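Home | Issues | Authors | Submit | Contact

4. What people told me about their worktops

I should say at the start of this section that I never meant to write about worktops. The study was meant to be about how households in Skasness share out the cooking, and I had a tidy interview sheet to go with it. But almost everyone I visited wanted to talk in the kitchen, and once we were in the kitchen they wanted to talk about the surface we were leaning on. By January I had given in and added a question.

We sent the short form to 2,636 addresses and got 2,237 back, which Ward Declercq still thinks is a typing error (it isn't, I've checked it twice). The long visits were a much smaller job: 45 homes, split between me and Ivone Lacerda, who did all the ones up the hill.

4.1 Colour and the fear of crumbs

The strongest feeling in the visits was about dirt you can see. People with plain white tops wiped them far more often than they wanted to, and several said they felt watched by them. One man told Ivone he'd stopped making toast at home. People with very dark tops had the same trouble with flour and dried water marks, and were if anything crosser about it – they'd been told in the shop that black would be easy.

Patterned tops came out well. I had expected people to apologise for them, as they're cheap and a bit out of fashion, but mostly they were fond of them. "It forgives you," one woman said, and I've borrowed that for the coding sheet, where "forgiving" became a proper category.

Selorm Atinga pointed out to me that choosing a forgiving surface is also a way of choosing who does the wiping. If the mess doesn't show, there's less to argue over. I think she's right, although our question on arguments was badly worded and I wouldn't lean on it too hard.

4.2 Grey, mostly

Grey was the colour people reached for when two of them couldn't agree. Reece Ackroyd had warned me of this before we started, and I'd rather rudely ignored him. In the visits it came up again and again as the peace offer, neither the one wanted by the keen cook nor the one wanted by the keen cleaner. The speckled sort, as in Figure 3, got the kindest words of all, and it's the one I'd have in my own kitchen after all this.

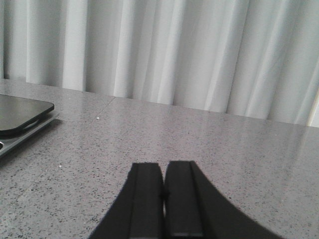
Figure 3. A grey speckled countertop.

Related items
Who owns the big saucepan?
Kitchen tables and homework: a short note
Torben Meinecke on draining boards

Last updated: January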